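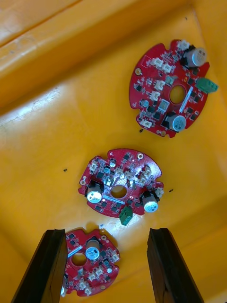

The sales deck for Gomamis runs to 63 slides, and the word "understands" turns up on most of them. The software understands your parts. It understands your process. On slide 40 it understands your business, at which point I put my coffee down and asked whether I could see it pick something up.

To its credit, Perotar, the company behind it, said yes. I spent two days in March at its workshop, a low unit behind a tile warehouse, watching a pair of robot arms do a job that most people could learn before morning tea. The job is called kitting. Somebody upstream needs a set of parts laid out together so that somebody downstream can build a thing. You take one of these and one of those from the bins, put them in a tray, and do it again until you retire.

Kitting is dull and it is everywhere, and that makes it a favourite target for automation companies. It is also where a lot of them have come unstuck. I have been writing about factory software long enough to have seen three separate products announced as the end of the kitting bench, and the benches are still there.

Perotar's pitch is that the old systems failed because every step was written by hand. An engineer would model each part, teach each grasp and then spend the rest of the contract fixing the exceptions. Gomamis learns from demonstrations instead. A person drives the arms through the task, the software records what the cameras saw and what the arms did, and a trained policy takes it from there. The one I watched had been built from 1290 demonstrations.

Apostolos Lambrakis runs the control team. He is a tall, tired man who came over from conveyor systems and has kept that industry's dislike of adjectives. I asked him what the policy understands.

"It maps pictures to motion," he said. "I don't write the slides."

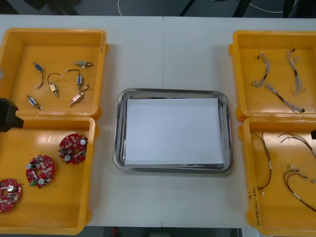

Perception is the part of the product Perotar likes to show first. The company's labelling tool, Breltero, puts a coloured outline around every part it finds and a confidence score beside it, and on a big monitor it looks very good indeed. I would have been more impressed if the bench had been less kind to it. The bins were bright yellow and the circuit boards red, so finding a board was a problem of the sort you could give a child. The wire harnesses were another matter. Some had loose strands fanning out at one end, and others were thin dark red and black wires that wandered across the bin in long curves. What is the outline of a thing like that? Where does it stop?

Breltero's answer changed from one moment to the next. I watched it call one harness two harnesses, then one again, then a harness and a "connector, misc." Lambrakis said this didn't matter much, as the policy doesn't use the outlines. It works from the raw camera feeds. The outlines are there for the people.

I asked him to repeat that, and he did. The display that sells the system has no say in what the arms do. If the policy goes for the wrong wire, Breltero can't tell you why, and it may well have had a neat green box around the right one the whole time.

Planning is where I began to warm to the place, a little. Above the learned policy sits an ordinary program, a few pages long, that decides which part is wanted next, which arm should fetch it and when to give up. It is a state machine of the kind students write in second year. It gets no slides at all. When a grasp fails, this is the code that notices, backs the arm off and sends it in again. After three misses it stops and calls a person over.

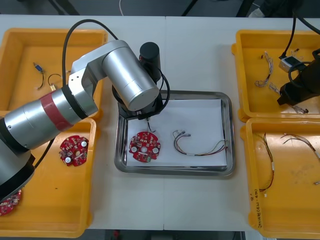

The same program keeps the arms out of each other's way, and it does so with a rule so plain I laughed when I heard it: only one arm may be over the tray at a time. The other waits on its own side. Perotar did try letting the policy work this out for itself. Lambrakis described the results as "educational" and changed the subject to gripper pads, a pair of which he then went looking for in a drawer.

How well does it all work? On my second day I asked for 40 kits in a row, no restarts and no coaching, with the bins filled by me. The system finished 35. Of the five it didn't, three were harness trouble, with a wire snagged on its neighbour or dropped on the way across. One was a board set down half on the rim of the tray. The last was a software crash in the logging service, and it took the better part of an hour to clear.

You can read that score either way, and Perotar's sales people read it the cheerful way. I kept thinking about the person who would have to stand there. Five calls in 40 means someone is never far from the bench, and a person who is never far from the bench could be filling trays.

Charbonneau, a maker of commercial ventilation controls, has been trialling Gomamis since before my visit. Its production manager would talk only without her name attached. She told me the boards go well and the harnesses are still done by hand, on the next bench over, by the same two people who did them before. She isn't unhappy. The arms run through the lunch break and she has stopped paying weekend rates for board trays. But she had been told the policy would improve as it gathered more data, and when I asked if it had, she took a while to answer.

"It's different every update," she said. "Some things get better. Then it forgets how to do something it was fine at on Friday."

I put this to Lambrakis, expecting a defence. He pulled up a chart of past releases, with success rates for each type of part, and the lines crossed each other like shoelaces. His team now holds back a fixed set of tests and won't ship an update that drops on any of them. That is sensible, old-fashioned engineering, and I'd like to have seen it in place before the first customer was signed up. He agreed with that too.

What I'd ask of Perotar is modest. Publish the score for each part, harnesses included. Tell buyers what Breltero does and what it doesn't. Put the few pages of planning code in the brochure, where a plant manager can see who is in charge when the clever bit misses. The company says a new version of Gomamis is due before the end of the year, and that it handles wires. I've asked to fill the bins again.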